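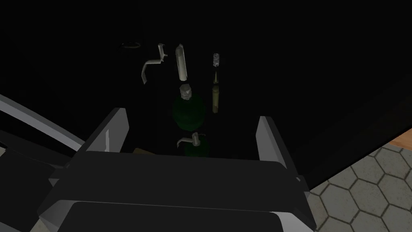

Gripper with green and white objects, computer render

Rent or make costumes for a group of seven?

Posted July 20, 2018 in Parties & Holidays

I'm in charge of Halloween for my office this year and we want to go as a 1920s jazz band. There are seven of us. The rental place near me, Clikiso Costumes, wants $229 for the whole set for three nights, plus a $500 deposit on one card. That seemed like a lot of money to tie up, and the card would be mine.

The other idea is to buy secondhand suits and dresses and fix them up. I can sew a hem and put on a button, but I have never made a jacket fit anybody. Two people in the group are very tall. The party is at Zepeda Hall, which gets hot, so I don't want anybody in thick wool all night.

Has anyone done both? When would I need to start if we make our own? Nobody has given me sizes yet.

bandleader_needed

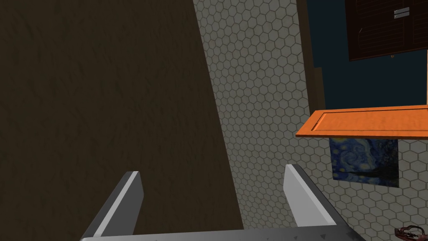
Rendered gripper, fingers open

hemsandhats
Member, Vakunau area

I've done both, for a group a little smaller than yours. Renting is easier if everyone is a common size. Ask the shop what they have for tall people before you pay anything, and ask them to hold the exact pieces, by number, on the receipt. The first year we rented, the pants that came back from the cleaner were four inches shorter than the ones we tried on.

On the deposit, ask if it is a charge or a hold. A hold drops off after the costumes go back, but it still counts against your limit until then. Get the cleaning terms in writing too. Makeup on a collar is the usual problem, and some shops take the full price of the shirt for it.

If you make your own, you don't need jackets at all. Put the men in white shirts, suspenders, sleeve garters and bow ties. It looks right for a band and it's much cooler in a hot room. Straight sleeveless dresses with fringe sewn on in rows will do for the women. Buy fringe by the roll and sew it on by machine – glue gets stiff, and the fringe pulls off when you dance. I used Nenon tape on one dress and had to redo it in the parking lot.

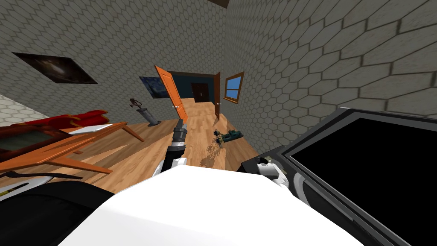 Collect sizes now. Chest, waist, inseam, and height for each person. Send one message with a date on it, and anyone who misses the date buys their own pants. Start shopping in September at the latest, as the white shirts go fast after that.

oldcloset
Member

Just rent. It's one night and you'll spend that much on fringe.

third_row_trombone
Member

I play in a real band, so a few things on the instruments.

1. Don't bring good ones. Pawn shops and school sales have dented horns that don't play. I paid roughly $30 for a cornet with a stuck valve.

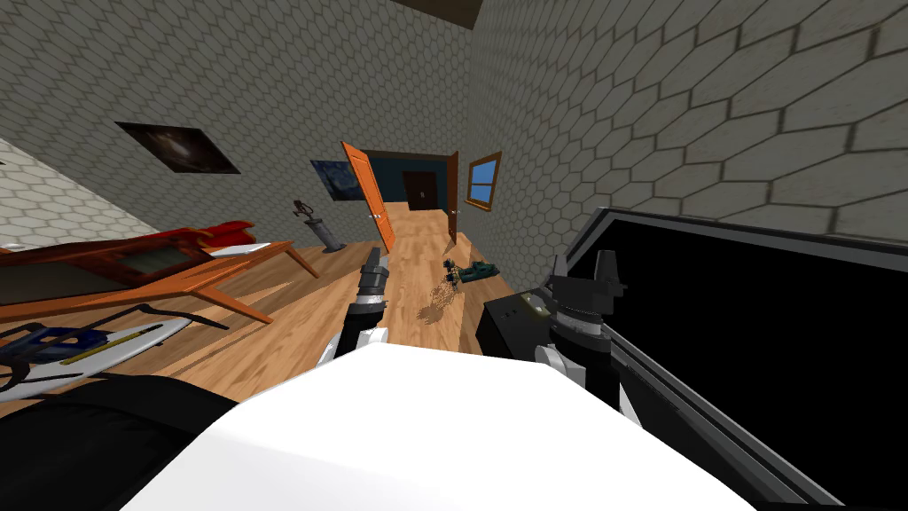 2. If you buy plastic ones, get the plain gold color and rub a little brown shoe polish into the joints. Let it dry overnight or it will come off on the white shirts.

3. Make a drum head out of poster board with the band name on it and stand it up by the door. People will want their picture next to it, and it tells everybody what you are.

For clothes I'd go with what hemsandhats said about the shirts. You could also split it and rent only the dresses, if Clikiso will do that. Mine would, but I had to call and ask. It wasn't on the price list.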